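Cheap grippers deserve a harder test

Procurement of grippers at publicly funded laboratories is still decided largely by the data sheet. Payload, stroke and closing force are compared line by line, and the strongest unit within budget is ordered. It is the view of the Gestlow automation group that this practice should end.

Over the winter our group compared 4 two-finger grippers, among them a Rüegg parallel unit and the hand-held Prernex tool with padded fingers. Each was given 600 grasps on household goods. On rigid blocks the results were too close to separate. On bottles, cartons and crisp packets they were not close at all, and the unit with the highest rated force came last.

A packet yields, slides and changes shape as the fingers meet. Force matters little there. The surface of the pad and the angle at which it arrives matter a great deal, and neither appears on any data sheet we were sent.

Some colleagues at Umavville hold that hand-held trials flatter the hardware, as a person corrects errors an arm would repeat. The objection is fair. We would answer that such trials are quick – 2 people can complete a full set in an afternoon – and that they expose a poor finger before an arm is bought to carry it.

Laboratories should therefore require a trial on ordinary, awkward objects before any order is placed, and should publish the failures with the successes.

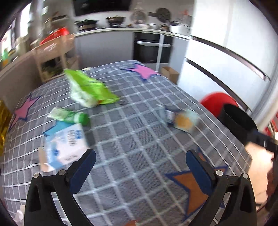 Hand-held gripper with blue finger pads above a grid mat, with a green snack bag, a bottle and a carton among the items.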